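Round tables for the corner rooms at Linard House

The new bedside tables have arrived at Linard House and we are so pleased with them! If you've stayed with us in Lemanville before, you'll remember the old square ones, which had sharp corners at exactly shin height and always seemed to find you on the way to the bathroom at 3am. All 47 have now gone off to the Skindell reuse shop, where they were snapped up faster than we expected.

The new ones are round, with a light wooden top and a black band curving round the base. Our favourite bit is the slightly raised rim, because pens and earplugs used to roll off the old tables every night of the week. We tried one in a corner room first, with the desk phone at the back and the telly remote on the right, and there was still a decent bit of top left over for a book and a cup of tea.
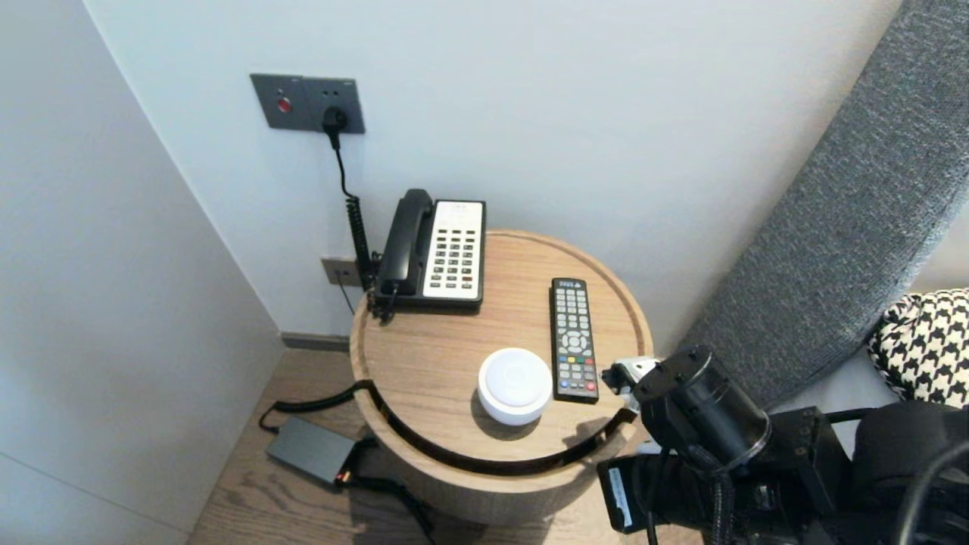
Keeping the corded phones

We asked guests in October whether the bedside phones should go, and 63 of you wrote back to say please don't! So they stay, curly cord and all. Reception still answers at any hour, and plenty of you like being able to ring down for an extra pillow without hunting for your mobile in the dark.

Next on the list is the reading lamps in the Amegashie wing. We have two shades on trial there at the moment, so do tell the front desk which one you prefer.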